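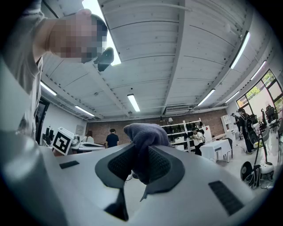 By the second week of January I had folded the same lavender cloth 229 times, and I still wanted to go again! Pornis paid us by the hour to teach, and our pupil was a program in a cupboard in Zetville that had never owned a sleeve or a tea towel. You held the gripper, you squeezed, and whatever your hand knew went down the wire. I loved the moment when the black fingers closed and the cloth bunched up between them, all soft and fuzzy -- like picking up a kitten by the scruff. Somebody would be leaning in to look, the strip lights blazing away, and I'd forget my lunch.

My gran taught me folding the same way, her hands over mine, no talking. So on go 230 I tried it her way: a pinch, a little shake, a pause before the corner.

Next morning the arm at the far bench had a go by itself. It pinched. It shook. Then it stopped, just short of the corner, for exactly as long as she used to.

"Is it stuck?" asked the girl from Mekonnen.

"No," I said, grinning like a fool. "Wait -- give it a second."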